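April, late

Played the new Urkmont record twice through tonight, the second time with the lights off, which is how Adanech said I had to hear it. She has been after me for weeks. "It's the one," she wrote, and she wrote the same thing about the last one, which I sold.

I wanted to like it. The first song starts well, a slow guitar figure with the drums sitting way back, and for a minute I thought they had finally stopped trying to fill every corner. Then the strings come in. Who told this band they needed strings? Anas Jaber plays bass like a man who knows when to shut up, and they have buried him under what sounds like a cruise ship. I could pick him out on two songs, maybe three if I count the bit at the end of "Trukov," where everybody else drops away and he just walks up and down the same four notes.

"Trukov" is the good one. I'll give them that. It's about a town, or a man, I couldn't tell, and the words are plain for once. The line about the bus that only stops if you wave got me a little. I played that one a third time.

The rest I don't buy. Six of the songs are about being tired of touring, and they have toured once. There's a long one called "Nikolaidis" that every review calls brave. Brave how? It's the same three chords as "Paltum" from the first record, slower, with somebody talking over the top. When a review says brave I have learned to check the running time. This one goes past nine minutes.

Also the business with the numbers. 287 copies on colored vinyl, signed, and then by some miracle 762 more "found" a month later. I paid for one of the 287. Mine says 4 on the sleeve in silver pen, and I would like to believe that, but the 4 looks a lot like it was done in the same hand and the same hurry as Adanech's, and hers says 4 too. She thinks it's funny. I wrote to the label and got back a note thanking me for my passion.

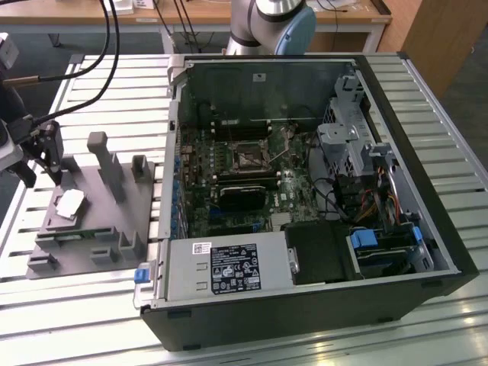

Computer tower, side panel off.

Went back and listened to the first record after supper, to be fair to them. It's rougher than I remembered and the singing is flat in places, but there's air in it. You can hear a chair creak before "Paltum." On the new one every breath has been cleaned off, and then they put a crackle on top of the last song so it will sound old. I can't stand that. If you want it to sound like a worn record, let me wear it out.

Adanech called at ten and we argued until almost eleven. Her case is that I decided before I put it on. Some truth in that. Her other case is that bands are allowed to get bigger, and I said sure, but bigger than what, they used to play the back of the bowling alley and you could hear all of them. She said I didn't even like them at the bowling alley. I complained about the sound the whole way home, according to her. I don't remember that.

They're coming through in the summer, bigger room, seats. She wants to get tickets before they go up. I told her I'd think about it and she said that means yes. Forty minutes of strings on a tape, probably, with Anas standing off to one side in the dark. I want to hear him do the end of "Trukov," though.

Told her to get me one on the aisle.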